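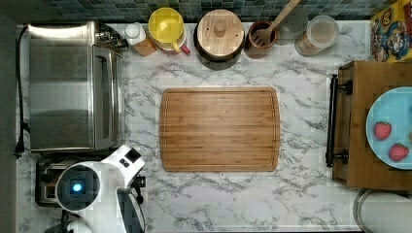 Francine Simard wrote:
Move the cereal first. It's the brightest thing on that counter, it's the loudest thing on that counter, and it belongs in a cupboard with the door shut. I say this as a woman who has eaten cereal over the sink for most of her adult life.

Re: Toaster AND toaster oven, who is right, me or my husband
Posted 11th April

marblemouth wrote:
The cereal isn't the question, Francine, but noted. The question is whether a household needs a toaster and a toaster oven sitting next to each other like two cousins who don't speak. My husband says the toaster oven makes bad toast. I say it makes toast, which was the agreement when we bought it. Before that we had 100 percent of the left side of the counter and I used to roll dough there.

Now everything I chop gets chopped in the middle, on the bamboo board, and the board lives out full time because there's no slot wide enough to stand it up in.

pan_handler wrote:
Your husband is right. Toaster oven toast is a cracker with ambitions. Keep both.

Diane Hiebert wrote:
I got rid of my toaster in December and I've missed it maybe twice, both times when I had people staying and everyone wanted toast at once. You get used to the oven being slower. You do have to watch it. Mine goes from white to charcoal while I look for the butter.

What I'd want to know is how close the two of them are sitting. My toaster oven gets hot enough on the sides that I don't keep anything plastic near it, and I wouldn't want another appliance's cord lying against it either.

marblemouth wrote:
Close. The cord comes down the far left edge, so at least it stays out of the chopping.

pan_handler wrote:
Can we talk about the board? Bamboo, with a groove. I had one like it and it split along the strips in under a year. Get a big plastic one and stop worrying.

Francine Simard wrote:
It split because you put it in the dishwasher.

pan_handler wrote:
I put it in the dishwasher ONE time.

Francine Simard wrote:
Per week, or

oatsandends wrote:
Seven years on my bamboo board, hand washed, oiled when I remember, which is when I see the oil. The trick is to stand it on its edge to dry so both faces get air. If it lives flat on the counter with water under it, that's your split right there. marblemouth, do you dry the underside?

marblemouth wrote:
I would like to say yes.

Diane Hiebert wrote:
You need a rack for it, then. The Jurnholm one is just two upright bars on a foot, $7 at Greltow, and it holds a board and a couple of trays. It's ugly. It'll go behind the toaster oven if there's a gap.

pan_handler wrote:
So the cure for too many things on the counter is another thing on the counter.

Diane Hiebert wrote:
Yes, a thin one.

oatsandends wrote:
I'd leave the back row alone, personally. A crock with a spatula in it earns its place, and so does a canister with a lid you can grab by the knob. I feel differently about clear jars. Every clear jar I've ever owned ended up holding something beige that I was afraid to throw out.

Francine Simard wrote:
Label them! Masking tape and a pen. I found one last spring that turned out to be either ground ginger or very old mustard powder. I put it in a cake. Still couldn't tell you.

pan_handler wrote:
All of it against the tile, though. Small mosaic tile, so a million grout lines, and the stuff you cook with lined up right where it spatters. I pulled my row forward once to clean behind it and I nearly sold the house.

marblemouth wrote:
I like the tile. The blue and teal is the one thing in there we agreed on in 5 minutes.

Diane Hiebert wrote:
Nothing wrong with the tile. Wipe it more.

pan_handler wrote:
I was quoted $700 to have mine regrouted so I have opinions.

marblemouth wrote:
Update, since somebody will ask. I put the toaster in the hall closet as a trial. He made toast in the hall closet. There's an outlet in there, for the vacuum. He says it's very peaceful.

Francine Simard wrote:
Leave him in there and take the counter back.

oatsandends wrote:
Crumbs in the coats, though.

marblemouth wrote:
The toaster's back. I did move the cereal - it's on top of the fridge, and now I can't reach it.

Diane Hiebert wrote:
Did you get the rack?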